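Minutes of the Treken Food Circle, Regular Meeting
Tuesday, 6:30 p.m., Damora Room

1. Opening
The chair called the meeting to order at 6:30 p.m. The minutes of the March meeting were approved with one correction: under item 4, "baking powder" should read "baking soda."

2. Breakfast Evening
The subgroup reported on the breakfast evening. Around 80 guests attended. Oatmeal and the baked eggs were finished early; the rye porridge was largely left over. It was agreed that the porridge be offered again in smaller bowls, with stewed apple on the side. A request for waffles was deferred until the wiring in the kitchen has been checked.

3. Recipe Booklet
The second draft of the booklet was received. Members noted that oven temperatures were missing from the lentil pie and the Annamalai flatbread. Contributors are to send corrections before the next meeting. The title remains open – "Kosto Suppers" and "From Our Tables" were both put forward.

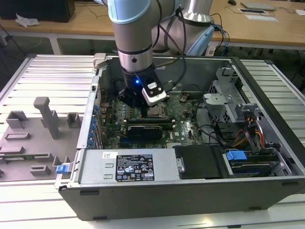
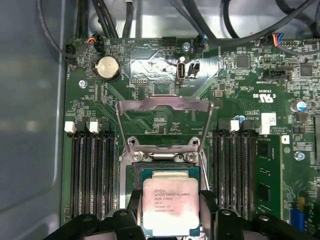
One member objected to the first title on the grounds that most of the recipes are breakfast dishes, and asked that the soups be moved to the back of the booklet. The objection was noted. A vote on the title was put off to the next meeting.

4. Supplies
The price of butter was discussed at length. It was moved and seconded that the circle buy flour and butter in bulk from Kosto for a trial period of 2 months. The motion carried. Members wishing to share in the order are to sign the sheet by the door.

5. Other Business
The fish soup evening will go ahead with 15 places. Guests with allergies should write to the secretary in advance. Two large pots are still missing from the cupboard and should be returned.

The meeting was adjourned at 8:10 p.m.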